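Talk notes — "Who moved my hubcap?"
Zoila Villca, Pirance. Slot is 15 min, leave time for Kálmán's question (he always has one)

Hi everybody, thanks for staying through lunch. Say hello to Setsuko in row 2, half of this talk is hers.

Start with the old job. Before December, sorting returned wheel covers at Kozma meant standing at a bench, picking one up, flipping it, checking the clips, tossing it in a bin. Setsuko did 283 on her best day and her wrists let her know about it. Pause here, let people groan.

Then the robots. Everyone figured the big change would be speed — nope! First few weeks we were slower. The big change was that people had to agree on where things go. Imre used to keep his covers in a leaning stack by his elbow, and it worked great for Imre and for no one else. Now a part has a place, and the place has tape on it. (Ask: who here has tape on their floor? Wait for hands.)

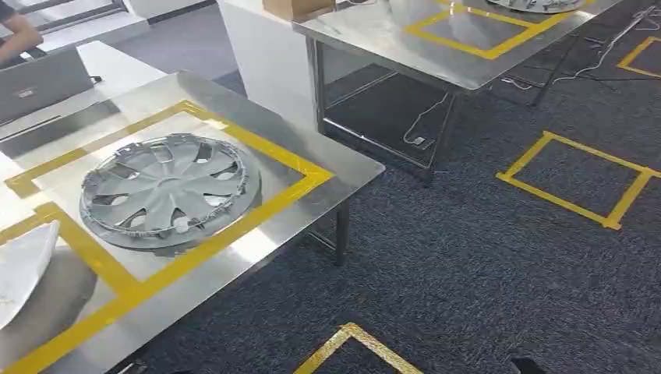
Hubcap inside the yellow tape, second table behind it, more tape on the carpet.

Talk about the clips around the rim. Setsuko can tell a tired clip with her thumb, and we spent ages trying to get that into words. What does "a bit soft" mean? So her day is different now: less lifting, more deciding. She gets the doubtful ones, all day long, and she told me that's more tiring in the head. We hadn't planned for that. We swap people off that job after 40 minutes now, and I wish we'd done it from the start.

Pay — don't skip this! The grade didn't change when the work did, and people noticed. Jenő took it upstairs and it's still being argued. Tell them so, don't make it sound fixed.

Also the tape. Anyone on the crew can pull it up and move it, no ticket needed, just tell the next shift. Small thing, but Imre has redone his corner twice and he grumbles a lot less.

If there's time: the story of the Vusum bins. If not, go straight to questions, Kálmán first.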